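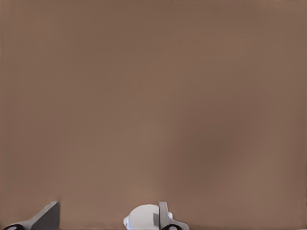 Saturday, June 13, 2020. Spent most of the day on the imprint samples for the Purkent order, and I'm writing it all down now while the numbers are still on the back of my hand (I mean that literally, the notepad was buried). They want their logo on the lunch boxes in one color, and they sent a printed swatch with the request, a sort of orange that leans toward red. I have plenty of sympathy, having picked paint for my own kitchen twice, but one ink on two different lids is never going to look like one ink. On the plain brown, a dusty cocoa sort of brown with no grain or pattern to it, you notice how the color drifts a little lighter and darker across a perfectly plain surface, and I'd like us to remember that before we promise anybody a close match on a brown lid. The eye blames the ink every time!

Anyway, the pad printing. I started with the Nandix ink straight from the can and it went down thin, so I gave it a second pass after 9 minutes and that covered nicely. Then I got greedy and tried a single pass with less thinner, and the small letters under the logo filled in. Back to two passes. I ran 12 lids that way and let them sit while I had lunch, a longer lunch than planned, and afterward did the tape pull on each. Two lifted at the corner of the P. Both of those were lids I had wiped with the old rag, so I've thrown the rag out and opened a fresh bag – please use those and leave the shop towels for the floor.

The tumblers went easier. Same art, reduced to fit the curve, and the Jutance fixture holds them much better than the wedge of foam we used last August. I still had to shim it with a bit of card. If anyone is over at the hardware place, a thin rubber washer would do the job properly and I'd be very grateful.

Curing: I did half at 30 minutes and half at 40, same setting. The longer ones feel harder to the fingernail, though the white looks a hair warmer to me. I may be fooling myself under these lights, so I'll look again by the window on Monday.

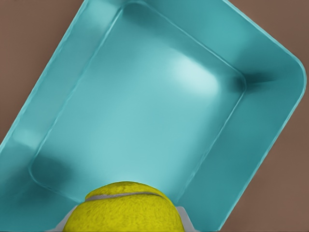
Zalewska wrote back on the proof this afternoon, and their feeling is that the tagline is too small to survive a dishwasher and ought to come off altogether, or go on the bottom where it won't get scrubbed. They would also like one lid left uncured so they can see the difference for themselves. I don't mind the first idea at all – it would save us the filled-in letters – but I wouldn't send an uncured piece anywhere without a big label on it, so I'll ask if a photo would do.

Still to do: clean the cliché, order more thinner (we have nearly none), and run the tape pull again on the 40-minute lids once they've had the weekend to sit.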